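4.2 Site differences and posture coding

Sites first. Jotano had the larger intake, 808 workers over the season, Citmont 565. Cáceres joined late (August) and its numbers are reported separately, see Table 3. Response rates were close enough that we did not weight. Same questionnaire at all three, same order of items, back pain block before the neck block. The Cáceres form was a translation and one item, the one on "stiffness on waking", had to be dropped becuase the wording drifted too far from the original.

Neck complaints were more common than we expected from the pilot. Lower back as expected. Most workers who reported neck pain did bench tasks for the greater part of the shift, and the link held after adjusting for age and years in the job. It did not hold for wrist pain. We return to this in 4.4.

Posture coding followed the Sustard sheet, with two changes. The trunk score was split into standing and seated, and leaning got its own code – in the original sheet it is folded into "bent", which loses too much. Two raters, working apart, then a joint pass for the ones they disagreed on. Over 3,000 intervals coded in total. Agreement was good for trunk, fair for neck, poor for shoulder. The shoulder codes are left out of the main models for that reason.
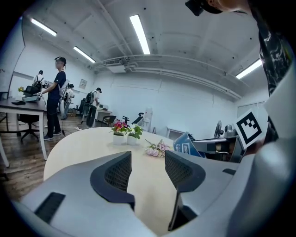 Figure 3. Leaning posture.

Leaning turned out to be the hardest code to apply. Raters had to decide when a small forward tilt becomes a lean, and short tilts while reaching were a constant source of dispute. The person at upper right in Figure 3 would get the leaning code, whatever the task. Where only part of the body could be made out, as with that person, raters scored the trunk alone and left the legs blank. Blank legs were treated as missing and not as neutral. We tried it the other way and the neck estimate barely moved.

Of the intervals with a leaning code, 669 came from workers who also reported neck pain in the past month. The share was higher at Citmont than at Jotano. Part of this may be bench height, which was fixed at Citmont and adjustable at Jotano, but we did not measure bench height for each worker so this stays a guess. Shift length was alike at both sites. Breaks were not – Jotano had a mid-morning break, Citmont did not.

Limits of the coding. Intervals are short and say little about how long a posture was held. Raters knew which site they were coding. Workers knew they were being observed and some probaly stood straighter for it, which would pull the estimates toward zero. Seated and standing trunk scores should not be compared directly, the scales have different end points.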